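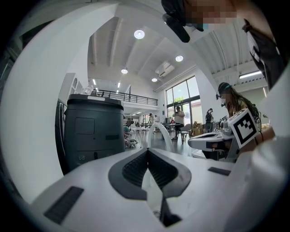
I have been putting off writing this one up, mostly out of embarrassment, but the fix is in and it holds, so let's go! I promised a long post about the drift problem we hit with the hand-held grippers at Lundmont, and it's a great fault. I mean that. I have had more fun chasing this than anything else I've done with robots this year.

Quick background for anyone who came over from the soldering posts. We record tasks by hand with grippers, and the arm learns from those recordings later. Every recording carries a position track, which says where the gripper was in space from moment to moment. If the track is good, the arm goes where the hand went. If the track is bad, the arm goes somewhere else with total confidence.

Ours went somewhere else. The job was putting a cup on a shelf, about as gentle as it gets, and on the first replay the arm came in low and drove the cup straight into the shelf edge. Crack. The force limit tripped, the arm stopped where it should, and we all stood there looking at a plastic cup folded nearly in half. No one was inside the fence (we are strict about that, and after this I am even stricter).

My first guess was the arm. I spent most of an evening re-checking the mounting bolts and the tool offset, found a bolt I didn't like, tightened it, felt very clever, ran it again. Same dip, same spot. Second guess was the finger pads, in case the cup was slipping down in the grip. Nope. The cup was sitting exactly where it should, and the whole hand was low.

So I went back to the recordings. We had 1,231 of them for that task, all made in one big bright hall with tall windows and a lot of ceiling. I started plotting the height of the gripper over time, one after another, and somewhere past the point where my tea went cold I saw it. In 200 of them the height took a little step down partway through, like somebody had missed a stair. Hands don't move like that. The track had let go of the room and grabbed it again in the wrong place.

Finding out why was the really good part. The tracker we use, Orkora, works out where it is from what the camera sees, and it wants things with corners that stay put. Our hall has big smooth white walls and a white ceiling, so there isn't much up there to hold on to. What it had been leaning on, in those bad runs, was people. People standing at the next bench, people walking through with their bags on, people who were still for a while and then weren't. When the person moved, the tracker decided that it had moved instead!

Marker cubes on the grippers helped with the distance from one gripper to the other, and I'd been treating them as if they fixed everything. They don't fix the room. You can know perfectly well how far apart two grippers are and still have both of them sliding toward the floor together. I had to draw that on paper before I believed it.

What we changed:

Big printed patterns on the walls near the benches, up at head height, taped flat. Ugly as anything, and I love them.

A check that runs when each recording is saved and looks for sudden steps in height. It caught a bad one on its very first afternoon and I may have cheered.

A slow first replay, every time, with a foam block standing in for the shelf. We should have been doing this all along. The foam now has a dent in it that I'm rather fond of.

The check threw out the 200 stepped recordings plus a handful I'd missed by eye, and we recorded 780 new ones with the patterns up. The Ndlovu arm went through the shelf task on the new set without the dip. It still fumbles the cup when the handle points away from it, but that's a different fault and I'm looking forward to it.

One loose end. There are 2 recordings in the new batch with a step going up, and I can't explain either one. Both were made late in the afternoon, so my money is on the low sun through the windows, but a friend at the Skenorville meetup thinks it's a timing problem between camera and clock. If you've seen a track jump upward like that, please leave a comment. I'll post the plots in November once I've cleaned up the labels.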